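Domestic Services, Level 2
Unit 6 handout: Bed linen and laundry in a one-room let
Tutor: Kelechi Akande

Read this before Tuesday. Bring it with you, as we will be writing on it. If you missed Unit 5 (stains and pre-treatment), get the notes from the shared folder first.

1. What we mean by a one-room let

A bed, a wardrobe and the laundry machines all share one small room. There is no utility room and usually no landing to put things down on. Everything you strip off the bed has to go somewhere while you work, and in most of these rooms the only large flat surface is the bed itself. A lot of this unit is about the order you do things in.

2. Before you strip the bed

Open the machine and look inside before you touch the bed. The last person may have left a load in the drum, and you don't want an armful of sheets when you find it. Take out what is there, check it against the room list and bag it separately.

Check the wardrobe for the spare set. If there is no spare set, stop and ring the office. Once the sheet is off, the room can't be let until something goes back on.

Draw any curtain well clear of the machine doors. Long pleated curtains catch in round doors very easily, and a pleat shut in the seal will leave a mark that does not always wash out.

3. Stripping

Work from the foot of the bed to the head. Fold the sheet inwards on itself so that crumbs, hair and so on stay in the middle. Don't shake it. Pillowcases come off last and are turned inside out.

Look at the mattress while it is bare. Note anything new on the sheet (date, your initials, where on the mattress).

4. Stacked machines

Stacked machines save floor space, but they are awkward for short people and for anyone with a bad shoulder. Things to remember:

Find out which drum is which. In most stacks the washer is at the bottom and the dryer on top, but some stacks have two of the same kind. Read the panel each time you go into a new room.

Load the lower drum from a crouch or on one knee. Bending from the waist with a wet double sheet is how people get hurt.

Load the upper drum with small bundles. A king-size sheet goes in a bit at a time, feeding from one corner.

Never climb on the bed frame or on the lower door to reach the upper one. Use the step.

Leave both doors ajar when you have finished, unless the door would block the way out of the room.

Keep cloths and dusters off the doors. They get shut in, and they end up in the wrong wash.

5. Sheets by colour

Grey and other mid-tone sheets are popular with landlords because they hide wear. They also hide stains, so check them in daylight or under the lamp. Wash greys together at 30 degrees unless the room list says otherwise. Whites go separately. Anything bright, purple and red above all, is washed alone the first three times.

For the practical we will use the Jillia sheets, which are plain cotton, and the Runel liquid from the store cupboard. One cap is enough for a single set. People tend to pour in two and then wonder why the sheet feels stiff.

6. Making up again

Bottom sheet first, pulled tight at the head end. On the side away from the wall you can let the overhang drop, provided it stays off the floor – loose folds trailing on the floor pick up dust and someone will catch a foot in them. If the bed stands close to the wardrobe, tuck that side before you do the rest, then check that the wardrobe doors still open fully.

Wipe the handles. Metal handles on white doors show every finger mark, and it takes a few seconds.

7. Drying and putting away

Take sheets out of the dryer while they are slightly warm and fold them straight away. Fold in half lengthways, in half again, then in three. Stack with the folded edge facing out so that you can count sets without unpacking them.

If the dryer is out of order, do not hang wet sheets over the wardrobe doors. The doors warp. Use the airer from the Briggs cupboard and open a window. Where the room has only a picture or mural of a window, the airer goes in the corridor and you put the door wedge in.

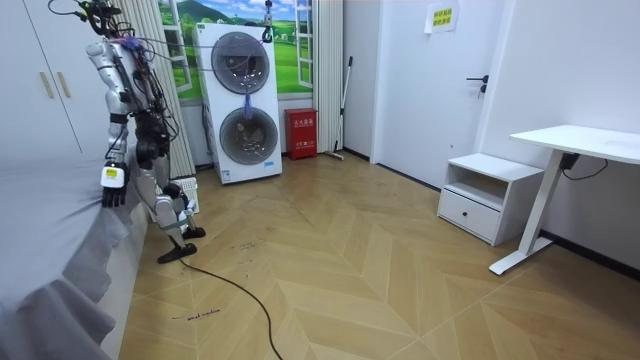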